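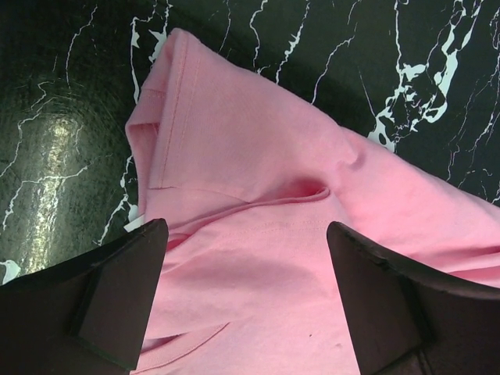

The T-shirt is a short-sleeved knit top with no collar and no buttons, and it gets its name from the shape it makes when you lay it out flat with the sleeves pointing sideways. That's the usual story anyway, and I've never found a better one. I've been keeping these clothing pages going for a good while now and this is the one I get the most mail about, so I keep adding bits to it (sorry if it wanders!).

Where it came from

The T-shirt started out as underwear. Before it there was the union suit, a one-piece knitted thing that covered you from neck to ankle, and at some point people got fed up with it in warm weather and cut it in two. The top half is more or less the grandparent of what we wear now. The US Navy was handing out a light cotton undershirt with short sleeves by the early twentieth century, and sailors doing hot, dirty jobs took off the uniform jacket and worked in the undershirt. Farm hands and dock workers picked up the habit too, it was cheap and easy to wash.

For years you still weren't supposed to go into town in one. That changed after the Second World War, when a lot of men came home used to wearing theirs with nothing over it, and then the movies of the 1950s finished the job. My own grandfather never did come around to it. He wore a white T-shirt every day of his life and I don't think I saw more than the neckband until I was ten.

The cloth

Most T-shirts are made of jersey, a plain weft knit that's smooth on the front and has tiny loops across the back. If you cut the edge of a piece of jersey and pull it, it curls up, and that's why sewing it at home can drive you a little crazy the first time. Cotton is the usual fiber. You also see cotton mixed with polyester, which dries faster, and sometimes rayon, which hangs nicely but (in my house at least) never lasts.

Sellers talk about weight in ounces per square yard or grams per square meter. A light summer shirt might be 4 ounces or so and you can nearly read through it. The heavy ones feel stiff on the first day and wonderful after a year. Ring-spun cotton is twisted finer and feels softer than the ordinary open-end kind, and combed cotton has had the short fibers taken out. I can tell them apart with my eyes closed, a skill with no use at all!

How it goes together

Cheap shirts are often knitted as a tube, so there are no side seams, and after some washes the body can twist around you. I have one from a ferry company in Mastport whose left side now sits nearly on my stomach. Shirts with side seams cost a bit more to make and usually hold their shape better. The neckband is a strip of rib knit sewn on under slight stretch, and a bad one goes wavy. Good shirts have tape across the back of the neck and along the shoulders, covering the seam.

Sleeve and bottom hems are normally turned up and finished on a coverstitch machine, two rows of stitching on the outside and a looped thread inside. Look for a loose loop before you buy, and if you find one, don't pull it.

Necks and sleeves

Crew neck is the standard. The V-neck came along so it could hide under an open shirt collar. Then there's the scoop, the henley (a cousin really, it has a short row of buttons), and the raglan, where the sleeve runs all the way up to the collar in a slanted seam. Baseball undershirts made that one popular, often with the sleeves in a different color.

Washing

Cold water, inside out, and hang it up if you've got the room. Cotton jersey shrinks mostly in the dryer. Reds and pinks fade fastest in my experience, and I keep them off the line at noon. Fold the heavy ones, because a hanger leaves little bumps at the shoulders.

See also: undershirt, sweatshirt, tank top, polo shirt, jersey (fabric)

142 shares | 4 comments

Contact | Copyright Okine Clothing Pages | Back to top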